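Hand-Held Gripper: Member's Guide
Section 4. Checking and fitting the finger pads

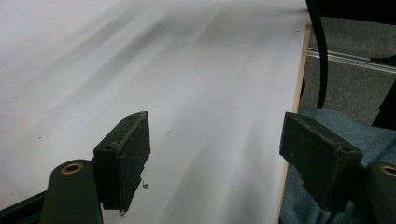 Every member who signs out a hand-held gripper checks the pads first. The check takes a few minutes and is done at the bench, with the gripper unplugged from the recorder. Open the fingers as wide as they go and look at both pads over a plain pale surface, where loose fibres and crumbs of pad material show up. Each pad is a dark block held by two screws, and the screw holes are in the top face, one near each end. Grey scuffing along the edges is ordinary wear and does not need to be written up. A rough face is also acceptable, within the limits given in 4.2. The coppery ring in the rounded part of each arm is a bushing and must never be levered out to get at the pad.

4.1 Before you start

You will need:
the short hex key from the Groveck tool roll
a soft brush
a clean dry cloth
the pad gauge (clear plastic, marked ARNTON CLUB)
two new pads, if you expect to change them

Pads are stored in pairs in the second drawer. Take a whole pair. An old pad opposite a new one makes the grip uneven, and the Stestville judges will ask you to change it at inspection.

4.2 Checking the pads

1. Switch the gripper off and unplug the cable at the handle.

2. Open the fingers fully and rest the frame on the bench. Do not clamp it.

3. Brush both pads from top to bottom. Pick off any loose threads by hand. If a thread is still attached to the pad, snip it close with scissors and do not pull it.

4. Wipe the pads with the dry cloth. No solvent, no hand gel.

5. Hold the gauge against the front face of each pad. If you can see the red line all the way across, the pad is worn out. If you can see part of the line, make a note in the log and check again after the next session.

6. Push each pad sideways with your thumb. It should not move. If it does, go to 4.3 and refit it, even if the face is good.

7. Close the fingers slowly. The pads should meet flat. A gap at the top only usually means a screw is loose. A gap at the bottom usually means the arm is out of line, and Solange Moulin should see it before anyone uses it.

Note: The trigger return is slow on gripper 7. This is known and the part is on order. Let the fingers open fully before you judge the gap.

4.3 Changing a pad

1. Hold the arm with your free hand, close behind the pad. Do not hold the frame, as the arm can twist when the screw comes free.

2. Loosen both screws by half a turn each, then take them out completely. Put them in the magnetic dish.

3. Lift the pad straight off. If it sticks, warm it in your hand for a minute and try again.

4. Clean the seat with the brush. Old adhesive from last year's pads can be scraped off with a plastic card.

5. Set the new pad on the seat with the smooth side towards the arm. Start both screws with your fingers before using the key.

6. Tighten the screws in turn, a little at a time, until they are snug. Stop there. The threads are cut into printed plastic and will strip.

7. Repeat on the other finger.

8. Carry out steps 6 and 7 of section 4.2 again.

CAUTION: Keep fingertips out of the gap when someone else has a hand on the trigger. The person changing the pad is the only person who touches the gripper.

CAUTION: Do not use the Vaněk pads on these arms. The hole spacing looks right but the screws go in at an angle.

4.4 After fitting

Close and open the fingers 14 times without a load, then pick up the foam test block and hold it clear of the bench for a slow count of ten. If it slips, check the screws and try once more. If it slips again, put a yellow tag on the handle and leave the gripper on the repair shelf.

Set the counter on the log sheet back to zero. We change pads at 700 grips whatever the gauge says. For the Stestville rounds each team must arrive with fresh pads fitted and one spare pair in the case.

4.5 Log entries

Write down the gripper number, which pads were changed and your initials. Old pads go in the jar by the sink so that Akua Yakubu can measure them for her wear project. Mark them L or R on the back in pencil.

Section last changed 14th September. Recalibrating the finger width is covered in section 5 and must be done after any pad change.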